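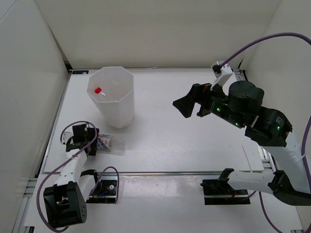

*Grateneck, August*

# Session 2: What the cell costs before it does anything

Hello again! These are my notes for the budgeting session, cleaned up a little from what I scribbled on the train. Please read them before class and bring your own draft equipment list, even if it's ugly. Mine always is.

Last time we talked about picking a task. For most of the class that ended up being some version of "put the bottles in the bin," and I'm happy with that, it's a good one to budget for. It sounds like nothing. You need an arm, a gripper, a table, a bin, some bottles. Then you start writing the list properly and by the second page you're pricing cable ties.

So, today: how to write that list, how to ask for the money, and what to leave for next year.

## Start with the table, please

I know everyone wants to start with the arms (so do I, the arms are the fun part). But the arms bolt to something, and that something decides a surprising amount of your spending. Look at the cell and forget the robots for a minute. There's a flat white work surface, metal rails along it, aluminum profile at the side, walls on three sides. Every bit of that was a line on somebody's order form, or should have been.

What I want on your list under "table":

- the frame and the top, priced together with shipping (frames are heavy, and the freight quote comes separately more often than you'd think)
- base plates for the arms, and the right bolts for them
- walls, if you want walls
- a spare top, or a cheap way of resurfacing the one you have

On walls: I used to think they were a luxury. Then I spent a spring with an open table facing a window, and the camera images at nine in the morning looked nothing like the ones at four. Plain walls are cheap. Buy the walls.

On the top: white shows every scuff. You'll see specks and marks on ours already. For camera work I still like a plain light surface, but write down what it'll cost to replace it, and put that in the second year.

## One arm or two?

This is the argument we'll have in class, so think about which side you're on.

For bottles into a bin, one arm can do the job on paper. The second arm is there for the things you haven't thought of yet: holding the bin steady, passing an object across, reaching the corner the first arm can't get to. My own rule is that if you can name a task in your plan that needs both, you budget for both now. If you can't, you budget for one arm and a table wide enough for another, and you leave the second base plate in the drawing. Adding an arm later to a table that's too narrow means buying the table twice.

Nele Wegener will be joining us for this part. She did the purchasing at Masilela when they set up their first training cells, and she's firmly on the one-arm side. I'm on the other. I've asked her to bring her old spreadsheets and she's promised to leave the embarrassing tabs in.

## Cables, mounts, and the rest of the small stuff

Every year I take one finished budget and compare it with what was spent, and every year the arms come in right on the quote. It's the small stuff that drifts. On the Trelura project the line marked "misc." was meant to be about 1000 dollars. The extra invoices on top of it came to $1,921, and I can still recite most of them:

1. Longer cables. The ones in the box reached the controller only when the arm was parked. Measure with the arm at full stretch and then add slack, a cable needs room to loop when the elbow folds.
2. Camera mounts. We had priced the cameras and forgotten that something has to hold them to the wrist.
3. A second set of fingertips, after the first set met the table edge at speed.
4. Cable ties and strain relief. Tiny money per bag. A lot of bags.
5. A replacement connector, plus express shipping for it, and the shipping cost more than the part. Sigh.

None of those were exotic. Anyone who'd built a cell before would have named them in a minute, and that's my real advice for this section: show your list to someone who's done it and ask what's missing. Přemysl Mikuš has kindly agreed to be that person for this class. He runs the workshop at Ornum and he'll look over your lists if you get them to him the week before they're due. He's quick, he's blunt, and he'll ask about your emergency stop first, so have an answer.

## The things you pick up

Yes, these go in the budget too! Objects and containers are cheap, so people leave them off entirely, and then somebody's lunch becomes the test set.

Bottles are a nice case. Clear plastic is hard to see. Look at how much of the bottle in the bin you notice only because of the red cap, and how much more the label gives you on the one by the gripper. If your plan says "bottles," write down which kinds: with labels and without, capped and uncapped. Buy duplicates of each at the same time, from the same shelf, because packaging changes and next spring's bottle won't match. Put a storage box on the list as well, with a lid.

The bin matters more than you'd guess. A tall one with a wide mouth is forgiving to drop into but the arm has to lift higher to clear the rim, so check that height against the reach you're paying for. If a taller bin pushes you up to a bigger arm, well, that was an expensive bin.

## Getting quotes

Get three quotes for anything big. I know it's slow. Ask each supplier the same questions in the same order so that you can lay the answers side by side:

- What's in the box, and what isn't? (Power supply, cables, gripper, mount, software license.)
- Is the software license a one-time fee or does it come back every year?
- How long is delivery, and when did they last miss it?
- What does a single replacement joint cost, and can we fit it ourselves?
- Who pays for shipping if it has to go back?

The joint question is my favorite. Some sellers have a price ready. Some have to go away and ask, and I'd put a note in the margin when that happens.

Please don't negotiate on behalf of the department, by the way. Collect the quotes and bring them in. Last year someone got very enthusiastic on the phone and we nearly owned a conveyor.

## Timing

Money and delivery don't line up nicely. Orders for frames and arms should go in together, but the frame has to arrive first, and if the arms get there before it they sit in their crates while the warranty clock runs. Ask when the warranty starts. If it starts at shipping, ask whether they'll hold the shipment. Plenty of them will.

Leave a gap in your plan between "everything delivered" and "first real work." I used to leave a few days. Now I leave a month, and I put my own hours in the budget for it, at a real rate. Somebody has to route the cables, set the cameras, calibrate, find out that the bolts are the wrong thread, and order new bolts. That's paid work, and a plan that shows it as free will get you a very tired technician.

## What to leave for year two

My usual candidates: nicer grippers, extra cameras beyond the ones your task needs, a second computer, a custom enclosure. You'll know much better what you want after a few months of picking things up and dropping them.

What I'd never push to year two: the emergency stop, spare fingertips, training time for whoever covers when you're out sick.

## For next time

Bring a one-page budget for your own cell. Four columns is plenty: item, quoted price, who quoted it, and what happens if it's late. Use a separate block for the small stuff and don't you dare call it "misc."

Under the table, write two or three sentences defending your choice of one arm or two. I'll read them out and Nele will get to respond (sorry in advance).

If a supplier won't send you a price without a sales call, let me know and I'll see whether we have an old quote on file. The form for Přemysl's review is on the course page, under the safety handout. He wants a sketch with it, and pencil is fine so long as the dimensions are readable.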